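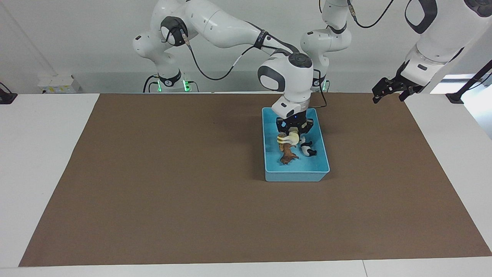
Toy animals and how to sort them

A toy animal is a small model of a real one. Most are made by pressing hot, soft plastic into a metal mould. The mould is cooled, it opens, and the animal comes out in one piece. The colours are usually added afterwards with paint.

Sorting means putting things into groups by a rule. The rule has to be chosen first. With toy animals there are several to pick from.

Colour is the simplest rule. Brown animals go in one group, black and white animals in another. An animal with two colours needs a decision: either it goes with its main colour, or it gets a group of its own.

Pattern is a second rule. Stripes are long bands. Patches are larger shapes with uneven edges, as on many cows. A plain coat has no pattern.

A third rule is where the real animal lives. Farm, forest, grassland and sea are enough for most collections. This rule is harder, as you may have to look the animal up.

Why use a bin?

A shallow bin has low walls. You can see what is inside and reach it without tipping everything out. A deep box holds more, but the small animals sink to the bottom. A bin 12 cm deep is suitable for most toy animals. One 40 cm deep is better for blankets.

Toys with legs do not stack well. The legs stick out and leave gaps filled with air, so a bin that looks full may hold up to 30 animals when there seems to be room for more. Laying them on their sides uses the space better.

Try it

Put your animals on a mat. Choose one rule and sort them. Write down the size of each group. Mix them up again, choose a different rule and compare the results. Some animals will have changed neighbours.

Text by Sorin Georgiou

Last updated: Tue 17 September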